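Foro Taller y Máquinas > Ferias y visitas > Jornada de puertas abiertas en Plistholm

torno_viejo
Miércoles, 9 de octubre de 2019
Bueno, pues ya he vuelto de lo de Plistholm y os cuento, que alguno preguntó en abril si valía la pena. Yo digo que sí, aunque el parking es un desastre y dejé el coche a 17 minutos andando. La nave de abajo era lo de siempre (paletizado, soldadura, folletos), pero arriba tenían la sala de simulación y ahí me quedé toda la mañana.

mari_plc
¿Arriba no estaba Benkirane con los alimentadores? El año pasado fui y me pareció todo muy de escaparate.

torno_viejo
Benkirane estaba en la entrada, con café gratis, eso sí. Arriba era Jurnska, que prepara tareas domésticas en simulador antes de tocar un brazo de verdad. Nos dijeron que llevaban 3000 intentos lanzados y que 2502 habían salido bien, contando todas las habitaciones virtuales.

kepa44
2502 de 3000 en simulador es como ganarme yo a mí mismo al ajedrez. Que lo pongan en mi casa y hablamos.

torno_viejo
Ja, eso mismo preguntó un señor de la primera fila. Le contestaron que para eso cambian luces, suelos y trastos en cada habitación. A mí me gustó la del baño: el Franka con la pinza baja sobre la tapa de la cisterna, y encima de la tapa un pedrusco marrón oscuro que parecía corteza, un cilindro anaranjado y un par de cosas más. Os dejo una captura —la sala estaba a oscuras y en la pantalla se veía de lujo—.

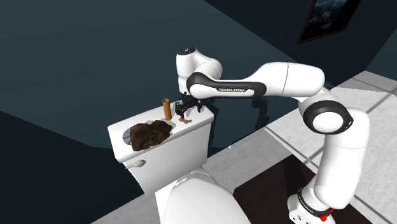 mari_plc
Sigo pensando que el contacto es lo que falla siempre, el rozamiento en simulación sale como tú quieras que salga. ¿Explicaron algo de eso o solo vídeos?

torno_viejo
Poco. Diez minutos de preguntas y a comer. Prometieron colgar las diapositivas.

kepa44
¿Y Prellier? Iba a enseñar la célula nueva.

torno_viejo
La tenían parada cuando pasé, así que ni idea. Si alguien va mañana, que se acerque y lo cuente, abren a las nueve.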